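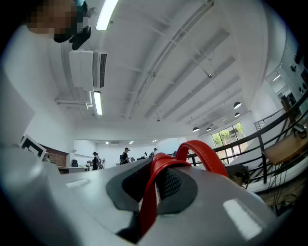
Workshop notebook - chores bench
June 4, 2024. Written up by Farzana, upstairs.

Question for the week is still the dull one: can a machine pick a bag up off the floor or a chair, by its strap, and put it where it belongs. Hallway tidying, in other words. Derkis want a yes or no from us before they put any more time into the household list, and I would like the answer to rest on something firmer than how we all feel about it.

Where we stood before today. Cups and boxes are fine. Folded towels are fine if they were folded by somebody tidy. Bags have been poor since February, when we first tried them with the old Pinora policy, and the reason has never been hard to see. The body of a bag changes shape every time you touch it and the strap goes wherever it likes. The policy goes for the biggest thing it can see, which is the body, gets a pinch of fabric, and loses it on the way up.

So the plan is to collect demonstrations by hand that go for the strap only, and retrain on those. Light-coloured bag with a red strap to begin with. The colour contrast is a bit of a cheat and I have written that down here so that we don't forget it when the numbers look nice.

Rules for the demonstrations, as agreed this morning:

Approach from above, slowly, jaws open all the way.
Close on the strap near the top of the loop, never at the stitching.
Stop for a moment after closing. Then lift.
If the strap slips, carry on to the end and mark it as a slip. Do not go back for a second go inside the same recording.
Put the bag down before letting go. Dropping it counts as a fail even if it lands in the right place.

The pause after closing is Thanakorn's idea. He thinks the old recordings ran the grasp and the lift together so closely that the model never learnt there were two steps. I was doubtful, but it costs next to nothing, so it's in.
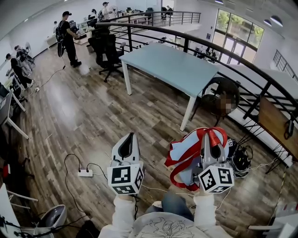 Did 36 recordings, of which 19 are clean by the rules above. The rest are slips or me being in a hurry. Most of the slips came when the strap was lying flat. Standing up in a loop it is easy, a child could do it. Lying flat against the bag there is nothing to get under, and you end up nudging it with one side to make a gap for the other. I do that with my own fingers without thinking. Doing it with jaws I had to think about every time, and I doubt my nudges were the same twice running. That will not help the training.

Tried two-handed as well, one side steadying the body while the other takes the strap. Much better on the flat cases. The trouble is that Petridis quoted the hallway unit with a single arm, and a second one puts the price somewhere no household would look at it. Noted anyway. If the answer to Derkis is "yes, with two arms" then that is still an answer, and they can decide what to do about it.

Finger pads: the dimpled ones hold webbing well enough when it goes in flat. When it twists on the way in, it bunches up low in the gap and you are holding it by an edge. Feels secure in the hand and then lets go at the top of the lift. I would like to try a pad with a shallow groove across it. Ask the print room whether they can do a pair in the softer material.

Other things from the day, in no order:

Tracking dropped out on six recordings, all of them with my wrist turned well over. Those are thrown away, and not included in the count above. Need to keep the marker side facing outwards.

The cables on the floor want tidying before we do any walking demonstrations. Two of us have caught a foot on them this week. Slightly embarrassing for a group working on tidying.

Glare from the windows was worse after lunch. Exposure left on auto for now. I would rather the model saw some bad light than learnt to expect a nice even afternoon.

Bag weight: we have been using it nearly empty. A real one has a laptop and a water bottle in it. Next batch should go up in steps, and the lift needs to be slower as the weight goes up or the strap will slide through whatever the pads are made of.

On the larger question, I am where I was. A machine that gets the strap when the strap is standing up is a decent demonstration and a poor helper, because people don't leave bags on the floor with the handle politely raised. They drop them on their side with one strap underneath. Until we have the flat case, I would write "not yet" against bags and leave "yes" against boxes. The shop-floor version is a different matter. There you can tell people to hang the bag on a hook, and then the job is nearly done before the arm moves. 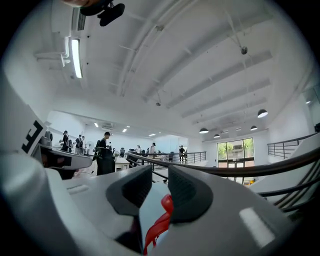
Thanakorn read this over and disagrees with the "not yet". His view is that the flat case is a data problem and we have hardly any data for it, so we should do a full batch with nothing but flat straps before telling Derkis anything. He would also drop the one-arm restriction for that batch and see whether the single-arm model picks anything up from it. I don't think it will, but it is a fair test and I have put it on the list.

He also wants a second bag in a dull colour, strap and body the same. Agreed. I'll bring my old grey one in.

To do:
- flat-strap batch, single and double
- grooved pads, ask for a price and a date
- tape down cables
- relabel the slips so that "slid" and "never held" are separate
- send Altance the short version, without the grumbling

Comments (3)

M.R.
We had the same thing with laundry bags. In the end we sewed a stiff ring on the drawstring and stopped worrying. Your mileage will depend on whether people put up with the ring.

Farzana Matubbar
Thought about a stiffener. I'd like one honest go at ordinary bags first, but it is a good fallback.

hilltop_bench
Please post the flat-strap figures when you have them, even if they are bad. Everybody shows the loop standing up.

Recent entries
Towels, second attempt
Putting shoes in pairs
Why the bin lid is harder than the bin
Pinora policy: notes from February

Contact the chores bench | © 2024 | Back to top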